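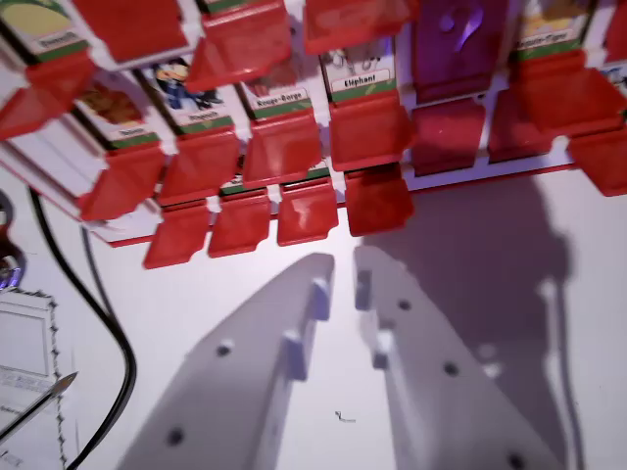 Le jeu des animaux, volets rouges baissés, sur la table blanche.

Bon, parlons de ce jeu de devinettes à volets que tout le monde a dans un placard et que plus personne ne nettoie. Le mien a des animaux à la place des bonshommes, et il a traîné tout l'hiver dans un carton, à la cave, à Kerlow. Je l'ai ressorti en février et je me suis dit que mes petites manies pourraient servir à quelqu'un (vous êtes déjà 604 à m'avoir écrit sur les puzzles incomplets, alors les jeux de société, je sens que ça va vous plaire !).

Dépoussiérer sans rien démonter

Ma première erreur, il y a des années, ç'a été de vouloir enlever tous les volets pour les laver dans l'évier. Ne faites pas ça ! Les petites charnières n'aiment pas du tout, et j'en ai cassé deux en dix minutes. Maintenant je prends un pinceau plat, à poils souples, celui qui me sert pour dorer les brioches (enfin, son jumeau, je vous rassure), et je passe derrière chaque rangée en soulevant les volets du bout du doigt. Pour le plastique rouge, un chiffon en microfibre à peine humide, puis un coup de chiffon sec. Pas d'alcool à brûler, ça ternit. 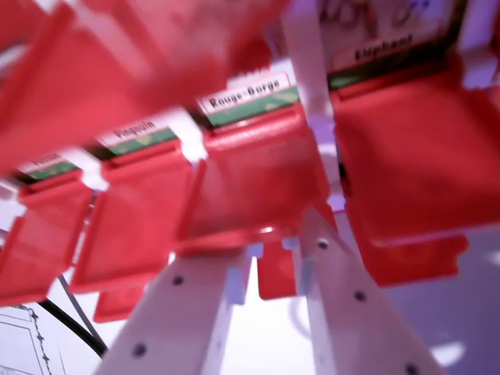 Les cartes : à sec, toujours

Les étiquettes du genre « Pingouin » ou « Rouge-Gorge », c'est écrit fin, et l'humidité fait gondoler tout ça à une vitesse folle. Je sors les cartes une par une en poussant par le bas, je les frotte avec une gomme blanche propre s'il y a des traces de doigts, et je les mets sous un gros dictionnaire pour la nuit. Mon amie Mitsuko Hirose glisse une feuille de papier sulfurisé entre chaque carte et je dois dire qu'elle a raison, elles ne collent plus entre elles. Pour une carte perdue, je découpe un rectangle dans du bristol et je laisse les enfants dessiner la bête de leur choix. Chez nous il y a eu un hérisson à lunettes pendant longtemps. 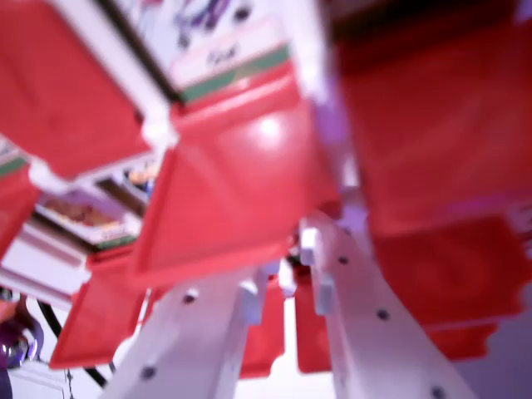

Un volet qui accroche ou qui retombe

S'il accroche, regardez d'abord la carte : mal enfoncée, elle frotte contre le bord et on accuse la charnière pour rien. Sinon, un frottement de mine de crayon à papier sur l'axe, pas plus, et on fait aller et venir le volet. S'il retombe tout seul, j'enroule un bout de fil dentaire autour de l'axe, un tour ou deux, et je coupe à ras. Ça tient très bien. Surtout pas de colle, même une goutte, ni d'huile de cuisine, qui attire toutes les miettes du goûter !

Avant de ranger

Je remets toutes les cartes en place et je teste chaque rangée, debout, sur une table bien plate. Comptez à peu près 2 heures pour tout faire, café compris. Ensuite les volets baissés, un élastique large autour du plateau (large, hein, les fins marquent le plastique) et les cartes de rechange dans une enveloppe scotchée sous le couvercle.

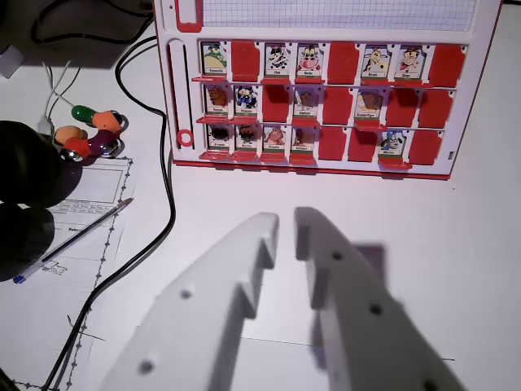 Trois rangées d'animaux, certains debout, les autres cachés.

Et si votre boîte est fichue, une boîte à chemises fait très bien l'affaire, posée à plat, en haut de l'armoire.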